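Budgeting for a small robot arm

From the Nuddale Workshop Wiki, the shared handbook for people planning their first arm

Budgeting for a small robot arm means working out what the whole setup costs, and the arm is only the start of it. I've helped write three of these budgets now, and I got the first one badly wrong, so most of this article is me passing on my own notes (Greer Sutherland has tidied the spelling, thanks Greer!).

The arm itself

Start with reach and payload. Write down the heaviest thing you want to lift, add the weight of the gripper, and then look at the spec sheets. People love to shop for payload they'll never use. My first quote from Valtia was for an arm that could have lifted my dog, and all I wanted to move was groceries and desk clutter.

Ask whether the quote covers the controller, the stop button and the software license. Troltier lists all of them on separate lines, and I like that. Cruickshank rolls everything into one price, so you have to write and ask. Lorna Pollock got a full breakdown from them in 14 days.

Grippers and fingers

A plain two-finger gripper will get you a long way. Budget for spare fingers, though, because you'll bend or wear out a set while you're learning. I put down $90 for fingers and pads in the first year and spent nearly all of it by September.

The table

My big mistake! I priced the arm down to the last bolt and forgot it had to stand on something. You want a heavy base for the arm and a separate surface for the work, at a height where the arm doesn't have to fold up on itself to reach. Ross Purves spent $200 on steel legs and bracing for an old tabletop and hasn't had a wobble yet.

Cables, power and room

Measure your cable runs with the arm stretched right out, then buy longer than you measured. Check where the wall outlets are too, before you decide which corner the arm goes in. Leave space to walk past it, and space for a camera stand if you plan to record anything.
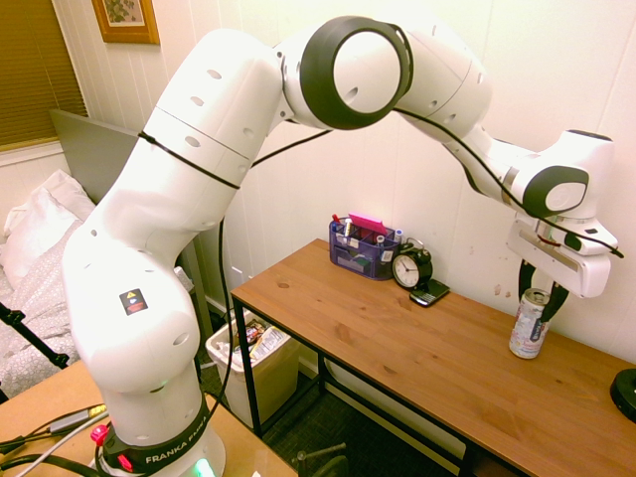

Things to practice on cost next to nothing, which is a nice change. Drink cans, pens, note pads, an old alarm clock, whatever you've got in the house. I still set aside a little for replacements, mostly cans, and I'd buy a few of the same kind so that your tests match from one week to the next.

Running costs

Service plans vary a lot. Alistair Dunbar skips them and keeps a repair fund, while I pay for the basic plan and sleep better. My extras for the second build, everything except the arm and controller, came to $2,812 with shipping. Finlay Nisbet's list is shorter than mine and he's promised to add it under this section.

See also: Choosing a gripper; Used arms; Shipping and crates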